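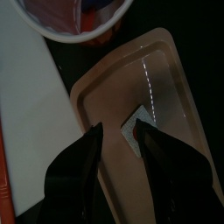
Atelier Manipulation et Préhension — Essais de matériel

Pince deux doigts Zollov et caméra de poignet Kelmendi : essai comparatif

Publié le 2024-11-01

Nous cherchions un remplaçant à la Hukura qui équipait le bras depuis deux ans. La Zollov se monte sur la même bride, à condition d'ajouter l'entretoise, vendue 60 euros à part. Prix de la pince seule : 2000 euros hors taxes. Le contrôleur Zidholm est fourni, avec un câble un peu court pour un bras de cette allonge.

Les doigts sont noirs, larges à la base et effilés. La forme convient aux pièces plates : sur le petit carré blanc à surface grenue, incliné sur le plateau beige, l'extrémité du doigt droit vient au contact du bord sans que la pince masque toute la pièce. En lumière faible, en revanche, les doigts ne donnent presque aucun détail à l'image. Le relief de leur surface se devine à peine, ce qui complique le recalage visuel. La Hukura, anodisée gris clair, posait moins de problèmes sur ce point.

Autre défaut de la Kelmendi dans ces conditions : les reflets. Une ligne de points brillants traverse le fond du plateau jusqu'à la pièce blanche, et notre segmentation accepte mal ce genre de motif. Un réglage manuel de l'exposition est possible, mais il n'est pas conservé après un redémarrage.

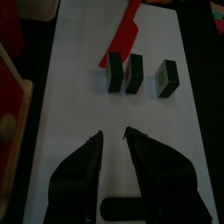 Crédit photo : Atelier Manipulation et Préhension, caméra de poignet

Sur fond blanc, le contour des doigts est net et l'intervalle entre les pointes reste lisible. Les petits blocs à dessus gris pâle et flancs vert très foncé se détachent bien, y compris celui qui est tourné en losange, avec son point jaune-vert. Les deux blocs de gauche, proches l'un de l'autre, demandent une approche plus fine : la largeur des doigts à la base limite l'accès latéral.

Campagne de septembre : 359 prises réussies sur 545, toutes pièces confondues, vitesse par défaut. La Hukura faisait mieux sur les pièces plates, moins bien sur les blocs. La documentation Zidholm ne décrit pas le retour d'effort — il a fallu relever les trames.

Nous gardons la Zollov pour les blocs. Pour les pièces plates, nous attendons les doigts étroits, annoncés au catalogue mais sans délai.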